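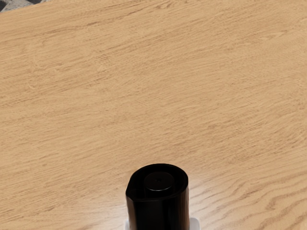
Light wood tabletop, computer render.

Thread on the Butunness reserve call-up test. The after-action report went up in April and most of the coverage stopped at the summary page. The annexes are more useful.

Background for people outside the region: Butunness keeps a territorial reserve under the interior ministry, separate from the army reserve. Members are assigned to fixed sites such as bridges, substations and the fuel terminal at Driltby. They drill near home and store no weapons there.

The test covered the northern district only. 3010 notices went out at 5:40 in the morning, by text message and automated call. Recipients were told to report to their assembly point the same day. Employers had no advance warning.

741 reported inside the six-hour window. The summary calls this "partial compliance." That wording folds together people who ignored the notice and people who never got it.

Annex C separates them. The largest group of no-shows had outdated phone numbers on file. The registry is updated when a member attends annual training, and annual training in the northern district was suspended for two consecutive years.

So the turnout figure mostly measures the registry. It says very little about willingness to serve, in either direction. I would be careful with anyone using it as a poll.

Wiebke Sperling made a similar point in her testimony to the defense committee. Her proposal is to tie contact details to the driver's license database. The privacy office objected on the grounds that the reserve statute doesn't authorize it. Both positions look correct to me. It needs an amendment.

Second issue: transport. The Driltby assembly point is on the far side of the river from most of the people assigned to it. Buses were contracted through the district and the contract starts at 7:00. The notice went out at 5:40. Members without a car waited.

Third issue, and the one I'd put first: command. The reserve and the district police both had a duty officer on the day. Annex E logs the same request for traffic control at the Norkness bridge going to each of them. Each assumed the other had it. The request stayed open until the afternoon.

The statute says the reserve "supports" police in peacetime and is "coordinated with" the army in a declared emergency. An exercise is neither. Karim Jaber flagged this gap when the law was drafted and the language didn't change.

Equipment was better than I expected. Radios were issued from the depot in Qaisi and over 130 were working on the district net by noon. Encryption keys were current. Whoever runs that depot should be asked to write the procedure for the other districts.

What the report doesn't cover: cost, lost wages, and whether anyone will be penalized for not showing up. The statute allows fines. The ministry hasn't said whether it considers a text to an old number to be lawful service.

Correction to the post on transport: Elias Masri points out that the bus contract is with the ministry and the district only schedules it. Start time is the same.

The southern district test is planned for the fall. The registry amendment is not on the committee's calendar as of this morning.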